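Inicio > Hilos > Política > Elecciones

Buscar en los hilos Buscar Escribe aquí tu búsqueda

24/12/2018

Abro hilo sobre la segunda vuelta de Cutar, que me lo habéis pedido varios y hoy tengo un rato antes de la cena. Va rápido y sin repasar, perdonad las erratas.

Para quien llegue de nuevas: Cutar es un municipio con alcaldía de elección directa. Si nadie pasa de la mitad en la primera, segunda vuelta entre los dos primeros. Dos semanas entre una y otra. Poco tiempo para casi todo.

En la primera hubo 7 candidaturas. Siete! En un sitio donde hace cuatro años hubo tres y una se retiró a mitad de campaña.

Pasaron a la final la lista del puerto (la alcaldía saliente) y la lista vecinal de Grallow, el barrio alto. Entre ellas, 126 votos de diferencia en primera vuelta. Apuntaos la cifra porque vuelve luego.

No voy a poner nombres de candidatos. Cada vez que lo hago las respuestas se llenan de insultos y ya no se habla de otra cosa. Diré puerto y Grallow y nos entendemos.

Lo que pasó en la final: ganó Grallow. Por más de lo que decía nadie, y desde luego por más de lo que decía yo, que en noviembre escribí aquí que el puerto repetía. Ahí sigue el mensaje, no lo borro.

Por qué me equivoqué. Sumé los votos de la tercera y la cuarta lista al puerto como si fueran de su propiedad. Error de primero. Los votantes de la tercera venían enfadadísimos con la alcaldía por lo del agua.

Lo del agua, resumen: la tarifa nueva entró en mayo. La gente la vio en el recibo de verano. El ayuntamiento la explicó con un folleto. Un folleto.

En los barrios bajos se nota menos porque hay comunidades grandes y el recibo va repartido. Arriba son casas sueltas y cada familia abre su sobre. Nadie en el puerto pensó en eso – o lo pensaron y les dió igual, no sé qué es peor.

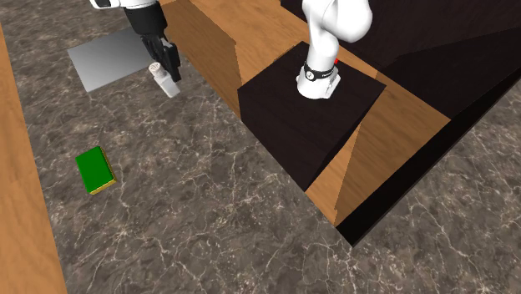 Y luego Lelteveck. Me preguntan mucho por Lelteveck así que me paro un poco.

Lelteveck es la pedanía del otro lado del río. 800 censados. En las municipales de siempre votaba al puerto en bloque, daba igual quién fuera de cabeza de lista.

Esta vez no. En primera vuelta se partió entre cuatro listas. En la final se fue mayoritariamente con Grallow. Eso solo ya da la vuelta a los 126 de la primera.

Motivo oficial: el consultorio, que abre dos mañanas por semana. Motivo que te cuentan en el bar: que la alcaldía saliente no pisó la pedanía en toda la primera campaña y apareció corriendo entre vuelta y vuelta, con prisas y con banda de música.

La banda tocó bien, eso sí, me lo dicen varios.

Sigo.

La participación. Lo habitual es que en la segunda baje, la gente cuya lista ha caído se queda en casa. Aquí subió. Poco, pero subió. Y subió justo arriba y en la pedanía. Abajo bajó.

O sea que no es que el puerto convenciera a menos gente de fuera, que también. Es que parte de los suyos no fue. Creían que estaba hecho. Habían quedado primeros, la radio local lo daba por ganado, yo lo daba por ganado (perdón otra vez).

Ir primero en la primera vuelta es comodísimo y un peligro. El segundo sale a buscar votos puerta por puerta. El primero sale a que no pase nada.

Me dice uno por privado que lo decisivo fue el debate. Discrepo bastante. El debate lo vieron los que ya tenían el voto decidido, a las diez de la noche, entre semana, con un sonido malísmo. Hubo un momento bueno para cada parte y mucho rato de presupuestos.

Lo que sí movió cosas fue el pacto que no se firmó. Explico.

Entre vueltas, la tercera lista se sentó con las dos finalistas. Pedía 2 cosas: revisar la tarifa y una concejalía con dinero para los barrios de arriba. Grallow dijo sí a la primera y "hablamos" a la segunda. El puerto dijo "hablamos" a las dos.

La tercera acabó dando libertad de voto. En los periódicos salió como un empate. En la calle se leyó como lo que era: una lista decía que sí a lo del agua y la otra no. 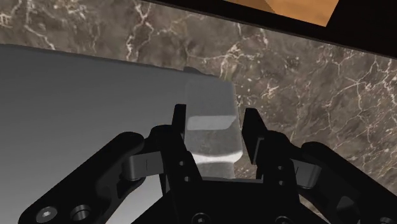 Vale, encuestas. Hubo una sola publicada, de la consultora Tóth, entre la primera y la segunda. Daba al puerto por delante con poca ventaja.

Se le ha dado mucha caña a Tóth esta semana y me parece injusto a medias. La ficha técnica estaba ahí para quien quisiera leerla: el trabajo de campo se cerró antes de que se rompieran las conversaciones con la tercera lista. Era una foto vieja cuando salió.

La otra mitad, la que sí les critico: entrevistas solo a teléfono fijo. En Lelteveck la mitad de las casas ni lo tiene. Si no preguntas en Lelteveck no te enteras de Lelteveck.

Y el titular "el puerto acaricia la alcaldía" no lo puso la consultora, lo puso el periódico. Cada palo que aguante su vela.

Ahora lo que viene, que es lo que me interesa de verdad.

Grallow tiene la alcaldía pero no tiene el pleno. La composición sale de la primera vuelta, no de la segunda. Esto se olvida siempre, lo he visto mal explicado en tres sitios.

El puerto sigue siendo el grupo con más concejales. Por poquito, pero lo es. Para aprobar un presupuesto la alcaldesa electa necesita a la tercera lista sí o sí, y probablemente a alguien más.

(Sí, alcaldesa. La primera de Cutar. Se ha comentado poco para lo que es.)

Primera prueba: la tarifa del agua. Prometió revisarla en el primer pleno ordinario. Revisar es una palabra muy ancha. Bajarla? Congelarla? Cambiar los tramos? En el programa pone "revisar" y punto, lo he mirado dos veces.

El problema es el contrato. La empresa que lleva la red tiene garantizado un ingreso mínimo y si se baja la tarifa la diferencia la pone el ayuntamiento. Eso sale de algún sitio. De dónde, no se ha dicho en campaña ni por unos ni por otros.

Mi apuesta, con el historial que llevo: cambiarán los tramos. Pagan menos las casas con consumo bajo, pagan más los grandes consumidores, y el total se queda casi igual. Es lo más fácil de vender a la tercera lista.

Segunda prueba: el consultorio de Lelteveck. Aquí ojo, que no es competencia municipal. El ayuntamiento pone el local y paga la luz, el personal no lo decide. Se ha prometido mucho en esa plaza sobre algo que se firma en otro despacho.

Tercera: el personal de confianza. Parece una tontería y no lo es. La lista de Grallow sale de una asociación de vecinos, no tiene cuadros, no tiene gente que haya llevado una concejalía nunca. O tira de técnicos de la casa o ficha fuera, y si ficha fuera ya tenemos la primera portada.

Respondo a algunas cosas que me estáis poniendo:

– Que si hubo impugnación. Sí, una mesa de las escuelas del puerto, por un acta mal sumada. Se corrigió en el recuento, no cambiaba nada y se retiró. Fin.

– Que si voto nulo raro. No vi nada fuera de lo normal. Nulos subieron un pelín en la final, pasa siempre, hay quien mete la papeleta de la lista eliminada para desahogarse.

– Que si el puerto va a hacer moción de censura en cuanto pueda. Con elección directa el reglamento lo pone dificilísimo, hace falta mayoría reforzada. No salen los números ni queriendo. Otra cosa es que bloqueen.

– Que de quién soy. De la gente que cuenta papeletas, ya lo sabéis. Los que estáis convencidos de que voto al puerto y los que estáis convencidos de que voto a Grallow podéis hablarlo entre vosotros.

Una cosa sobre la noche electoral, que se me quedaba. El puerto reconoció la derrota pronto, con un tercio de mesas todavía por llegar. Llamada, felicitación y comparecencia corta. Se ha dicho poco y está bien hecho. Después de la campaña que tuvimos, con lo de los carteles arrancados y los audios, yo no lo daba por descontado.

Lo de los audios, por cierto, sigue sin saberse de dónde salieron. No los enlacé entonces y no los voy a enlazar ahora.

Más sobre los barrios. El reparto es casi un dibujo: de la avenida para abajo, puerto. De la avenida para arriba, Grallow. La excepción es el ensanche nuevo, donde vive gente que lleva poco en el municipio, y que en la primera votó a la cuarta lista y en la final se repartió casi por igual. A esos no los trabajó nadie, ni un buzoneo.

Si yo fuera del puerto estaría ya pensando en el ensanche. Si fuera de Grallow también.

El traspaso de papeles empieza pasadas las fiestas. La toma de posesión, en el salón de plenos si acaban la obra del techo, y si no en el teatro. Me dicen que teatro casi seguro.

Haré otro hilo con las mesas una por una cuando la junta cuelgue el escrutinio definitivo. Lo que circula por ahí en una hoja de cálculo es el provisional y tiene al menos una mesa de Lelteveck repetida, no lo uséis para hacer mapas porfa.

Corrección: arriba digo que hace cuatro años hubo tres listas y una se retiró. Me escriben que la retirada no fue a mitad de campaña, fue la última semana. Pues la última semana.

Corrección 2: la radio local no lo dio por ganado, dijo "favorito claro". Vale. Acepto.

Me llaman a la mesa. Silencio este hilo hasta mañana, si hay algún dato mal me lo dejáis en respuestas y lo miro con calma. Felices fiestas a las dos orillas.

Contacto | © 2018 Todos los derechos reservados | Volver arriba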